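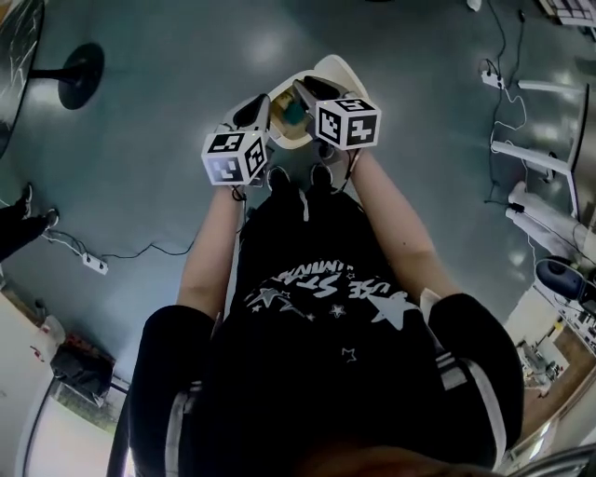
Does the 18-second gap on the Jenon box count as one outage or two?
It counts as one. Both failed probes sit inside the same retry window, so the log should show a single event with two misses.

Notebook, hosting comparison, March, second entry

Picked up from Syafiqah's notes. All four test sites now answer on the same static page, same image, same stylesheet, no caching plugin. Lau had been serving a compressed copy from its own front cache, which made its response times look better than they were. Turned that off at 9:40 and discarded everything collected for Lau before then. The other three keep their earlier data.

Probe settings as of this morning:
Interval 5 minutes, timeout 30 seconds
One retry before an event is logged
HTTP check on a keyword in the footer, not just the status code
Response time taken to first byte

The keyword check matters for Tito. Twice last month it returned a 200 with the provider's parking page, and the old monitor called that up. Igor found both in the raw bodies. I have marked them as down by hand and put a note in column F. If anybody regenerates the sheet from the export, the marks will be lost, so don't until the import script is fixed.

Response times

Urska: 2,922 checks in the set. Median is steady through the day, with a bump a little after midnight UTC that looks like backups. It shows on the shared plan only.
Jenon: 2,042 checks. Short because the account was provisioned late. Do not rank it against Urska on uptime percentage yet, one missed check weighs more in the smaller set.
Tito: usable apart from the parking page business. First byte wanders a lot in the evening.
Lau: restarted, nothing to report.

Anjani wants a minimum of 2,000 checks before a host goes in the public table. Fine by me. That lets Jenon in, but I would add the count as its own column so readers can see what the percentage rests on. Sutrisno says the table is already too wide on phones. He may be right. Could drop the control panel column, every plan in this round has the same one.

DNS

Urska's nameservers gave a slow first lookup from the second probe location and normal ones after that. Probably resolver cache. Repeated with a random subdomain each time and the slow lookups came back, so the delay is on their side or on the path to it. Need a third location before writing any of this up. Nevzat has a small VPS we can use, he is sending the key.

TTL on our test records was still at the default. Lowered to 300 on three of them. Tito's panel accepts 300 and silently saves 3600 – ticket opened, no reply so far.

Support tickets

Same question sent to all four: can the PHP memory limit be raised on the entry plan. Jenon answered first and correctly. Urska answered with a link to an article about a panel version they no longer use. The other two are open. I am timing from submission to the first human reply, autoresponders excluded, and pasting the full text into the ticket folder.

To do
Fix import script so manual marks in column F survive
Third probe location, once the key arrives
Check whether the midnight bump on Urska moves when the clocks change
Ask Anjani if renewal price or first-year price goes in the main column. We have both and they are not close.

3:15 – Lau threw one timeout, cleared on retry, not logged as an event. Leaving the threshold alone.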